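Tagged: Community, Reuse

Salgate sorting day clears 345 bins

Print this | E-mail this

12/10/2021 — Odds and ends from the Lendbridge donation drive are being sorted in gray metal bins at Salgate, what looks like a glove in with a toy brick. 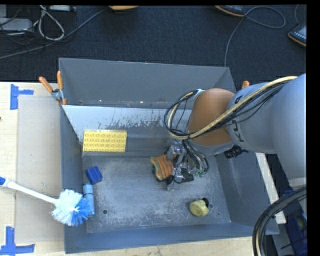 Mihăilă would like donors to bag toys apart from household things next time, and to tie gloves in pairs. Sorting goes on through December — drop-off closes at 3 p.m.

Comments (3)

Irkari: Do you take single gloves?

salgate_mum: I have a box of bricks, will bring them over.

Irkari: Never mind, found the other one.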